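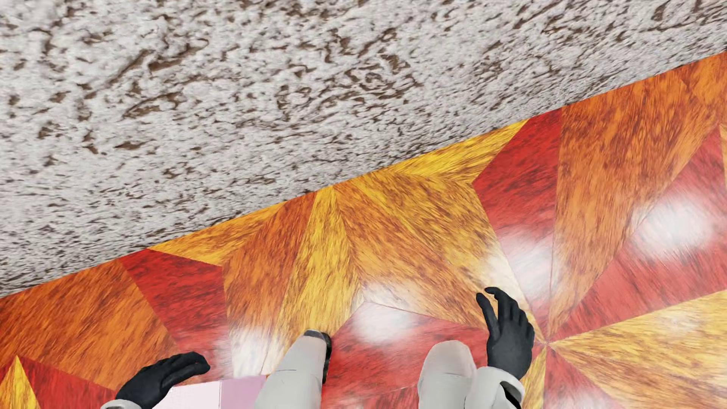
I moved to Karnulport in November knowing almost no one, and the first thing I fell in love with was the bus. Specifically the 73, which goes from the harbor up over the hill to Bastos and takes far longer to do it than any sensible vehicle should. I've since ridden it end to end more times than I can justify, and I would like to make a case for slow local buses everywhere, including whichever one stops near you.

The trip is supposed to take 30 minutes by car. On the 73 it's more than double that, mostly on account of the loop through Jultine, where the bus goes down one side of the market street, turns in front of the library, and comes back up the other side past all the same shops. People complain about the loop. There was a letter in the paper asking for it to be cut. I love the loop! It's how I found the shoe repair place, the good bread, and a hardware store that will sell you a single screw.

What I get from a slow bus is a feel for how a town fits together. Driving, I learn the road. Riding, I learn that the school lets out before the bakery closes, that the hospital shift changes in the middle of the afternoon, that half of Gritora seems to go swimming on the same evening (wet hair, big bags, everyone starving). You hear what people are worried about and what they're cooking. A woman behind me once gave her sister full directions for a lentil soup over the phone, and I made it that night. It needed more salt than she said, but it was very good.

I know the arguments on the other side, and some of them are strong. If you clean offices in Bastos and start at dawn, a pretty loop through Jultine is just sleep you didn't get. I ride for pleasure a lot of the time and that changes how everything looks from the window. So by all means give people an express in the early morning and another one at night. I'd vote for that tomorrow. I would only ask that the slow one be kept running too, and that the people who plan these things ride it a few times before they start drawing straight lines on a map.

Money always comes up. The 309, which used to go out to the quarry villages, was cut down to 3 trips a day and then everyone was surprised that ridership fell. Of course it fell! With gaps that long you can't go to the dentist and get home for lunch. A bus has to come often enough that you stop thinking about the timetable, and then people build their days on it. They take jobs along it. They tell their kids they can go to the pool by themselves.

If you've got a free afternoon this winter, try it. Pick the route with the most bends in it, sit on the side away from the sun, and go all the way to the last stop even if there's nothing there but a shelter and a field. Bring a sandwich. Talk to somebody or don't. On the 73 the best seat is the raised one over the back wheel on the left, where coming down into Gritora you get the whole bay at once, boats and cranes and all, and then the road turns and you're looking at somebody's laundry.

13 December 2024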